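Comparing two sets of gripper fingers on the folding bench

Since December I have been responsible for the comparison of end effectors on our two-arm bench, and several readers have asked for an account of how it is being carried out. The question is a narrow one: whether the Orellana fingers, which are longer and softer at the tip, should replace the Fatach pair now fitted as standard.

Both sets are driven by the same Flerneck controller, with the closing force held at one setting throughout. The task is the folding of a cotton T-shirt laid on a table. Cotton was selected in preference to towelling, as a thin hem is a far more demanding test of a two-fingered gripper. A trial is recorded as a success only if the hem is taken at the first attempt and held until the fold is complete.
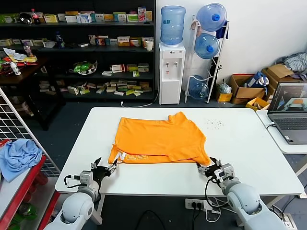 The plan provided for 2,000 trials. Of these, 1,987 were accepted; the remainder were set aside owing to a fault in the logging software, which has been reported to the supplier. Zulema Ocampo reviewed the accepted records independently and corrected 18 entries in which a second attempt had been marked as a first.

The Orellana fingers performed better on single layers. On doubled fabric the position was reversed, and the softer tips tended to slide off the upper layer while the lower one stayed behind. The Fatach pair was slower to find the edge but seldom lost it. Cable routing at the wrist also requires attention with either set, and I have asked that more slack be allowed before any further work is done.

The Erkden camera mount will be assessed separately. Until then the present fingers remain in use, and requests for bench time should be sent to me before 2 in the afternoon.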